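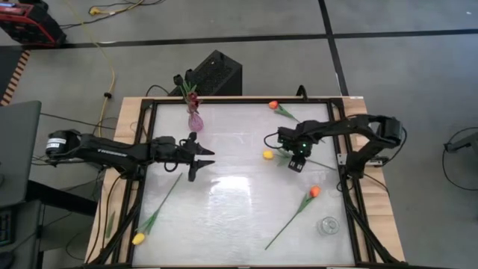
Flower School for Robots

Search articles Go

The Nonodden project wants a machine that can arrange tulips. To get there, people steer two arms through the job, over and over, and every try is saved as an example. Unik, the company paying for it, talks up 98 examples of one vase. I'd call that a start.

Ilse Dewulf runs the sessions and admits that 19 were thrown out in March. She won't say what a good one looks like, which bothers me. If the people can't agree, what is the system supposed to copy?

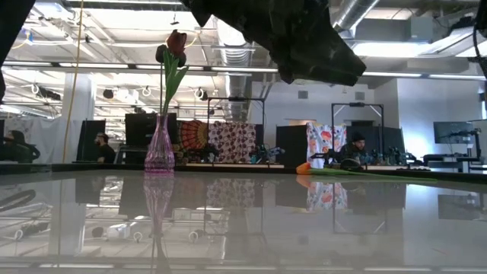

Baert disagrees, saying a messy set teaches more than a tidy one and that I'm judging the colour of the paint before the house is up. Maybe. I'd still like to see it try a vase it hasn't met. 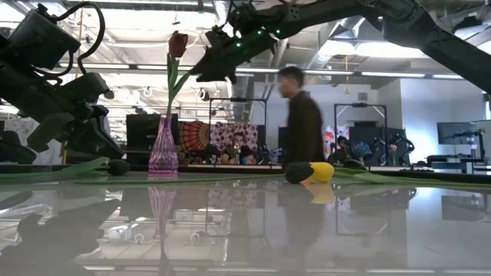

What the numbers leave out

Unik quotes 73 per cent success. On whose flowers? I asked twice.

Comments (2)

Skarkier: Same vase, same table. Call me when it does roses.
mulga_jo: My florist needs no examples.

Related
Who labels the labels?
16 demos we'd like to see again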